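Kostside Open Day Bench: demonstration data and simulated scenes

README for release 2

Contents

Summary
What is in the release
The bottle crate scene
How the sessions were run
Labels
Known problems
Terms of use

Summary

The release holds the episodes recorded at the Kostside open day in June, together with the simulated scenes that visitors worked with. Visitors drove a simulated arm from a desk in the main hall and watched the result on a wall display. Most had never operated an arm before. The data is therefore slow, uneven and full of corrections, and should be used with that in mind. Anyone who needs clean expert demonstrations should look elsewhere.

What is in the release

118 episodes, stored one per folder. Each folder contains the joint log, the gripper log, the rendered video and a plain text note of the outcome. Scene files are kept separately under scenes/ and are shared between episodes. The logs are sampled at 50 Hz. Video is rendered afterwards from the logs, so the two always agree in length.

The bottle crate scene

Most episodes use the crate scene. A yellow crate and a green crate stand close together on the tabletop, with bottles in some of the compartments. A small card lies on the table beside the green crate, with a red square against 1 and an outlined white square against 2. The arm is mounted at the far edge of the table.

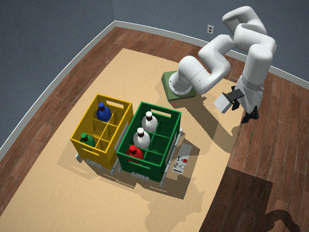
Prepared by the Pluneo simulation group, Brarkville
Last revised: June

Bottle positions are set by the scene file and vary between episodes. The start layout is written to layout.txt in each episode folder. Compartments are indexed from the far end of the crate, left column first. Lighting and wall colour are fixed. The small grey block is a separate object with its own entry in the layout file.

How the sessions were run

Each visitor had a practice run, which was not recorded, and then one recorded attempt. A member of staff started and stopped the log. Spoken help was allowed during practice only. The attempt ended when the visitor said they were finished or when the time limit of 7 minutes was reached. Visitors could stop at any point, and those attempts are included.

The controls were a hand-held pointer for the wrist and a trigger for the gripper. Controller input was filtered before it reached the arm. The raw input was not kept.

Labels

Each outcome note carries one of these words:

done: the visitor and the staff member agreed that the task was complete
part: at least one object was moved as intended
none: no object was moved as intended
void: software fault, or the log was stopped by mistake

Outcomes were entered on the day and checked once against the video at Pinheiro. Where the check disagreed, the later label was kept and the earlier one is given in brackets.

Known problems

Contact between the gripper and bottle necks is too slippery in release 1. The friction value was raised for release 2 and the videos were rendered again, but the logs are unchanged. Replaying an old log against the new scene file will not give the same result.

A few joint logs begin before the arm has reached its start pose. Trim on the "ready" flag.

Void episodes have been left in. Filter them out before training.

Terms of use

Free for teaching and research. No names, voices or pictures of visitors were recorded. Please give the release number in any published work, and report faults in the scene files through the Pluneo issue page.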